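The Town Under the Lake: A Talk with Định Nghiêm

Sunday, September 22, 2024

Định Nghiêm makes role-playing games in two rooms above a bicycle shop. The first one, Nesen, was a small story with one village and one long winter. The new one is called Stakcombe, and it is bigger in every direction. I played the opening chapters before we met, and I came with more questions than we had time for.

Stakcombe begins on the shore of a lake. Every seven years the water goes down and a town comes out of it, with its streets, its bells and the people who lived there. You play as Edham, a young surveyor who must draw a map of the town before the water returns. I asked where this idea came from.

"From a reservoir near the place where I grew up," Nghiêm says. "In a dry year you could see the top of a wall. My uncle told me it was a school. Later I learned it was a pump house, but for me it stayed a school."

The battles are turn-based, and they have one rule which I did not understand at first. Each character has a place in line, and the line moves after every action. If you heal too often, your strongest fighter goes to the back. I lost three times to the first big enemy, a bell ringer with a lantern, before I started to look at the line and stopped looking at the health bars.

"Many testers lost there," Nghiêm says, and does not look sorry. "I made him weaker in the spring. Then I played it again and I was bored, so I gave him back half of his strength. Please write that there is an easy setting. People write me angry letters and they never opened the menu."

There is an easy setting. It is under Options, on the second page.

We talk for a while about the companions. You can bring 3 of them into the town at one time, and the others wait in the camp and speak about you when you return. The one I liked most is Quách, an old ferry pilot who refuses to enter any house with a closed door. This is not only a line in the dialogue. If you open the door and go in, Quách really stays in the street, and you fight without him.

"He was the first character I wrote, before Edham," Nghiêm says. "In one version he was the hero. But a hero who does not enter houses makes a very short game."

The script has 94 scenes in the camp alone. A normal player will see maybe half of them, depending on who is tired, who is hurt and who was left behind. I ask if it is painful to write so many conversations that most people will miss. Nghiêm thinks about this and pours more tea.

"A little. There is a scene about a broken oar that I like very much, and I think only my sister has found it. But when I was young I loved to hear from a friend about something that did not happen in my own game. I wanted to give this to somebody."

My one complaint is the map. Drawing it is a pleasure in the first district, where the streets are straight. In the market the lanes cross over each other, and I could not always see if I was on the bridge or below it. Nghiêm agrees with me and says that a patch will add a second color for the upper level. The same patch makes it possible to skip the rowing, which I will not do, as the music there is the best in the game.

The full story takes over 60 hours if you finish the map to 100 percent. The ending changes with the parts you leave empty, and for this reason Nghiêm asks players not to use a guide the first time. I asked if the town can be saved. I got a smile and a plate of orange slices.

Before I left, I asked for a few words of advice for new players, and they are printed after the interview.

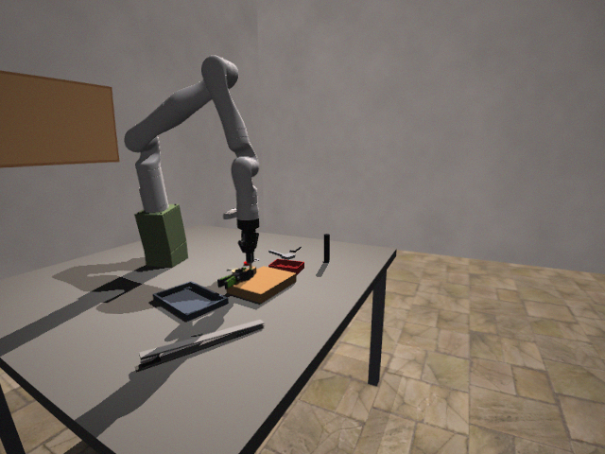
Advice for the First Evening

Talk to Quách before you cross the water. Keep one lamp in your bag and do not sell it, even when the merchant offers a good price. Draw the small streets first. "And save in the camp," Nghiêm says, "not on the boat."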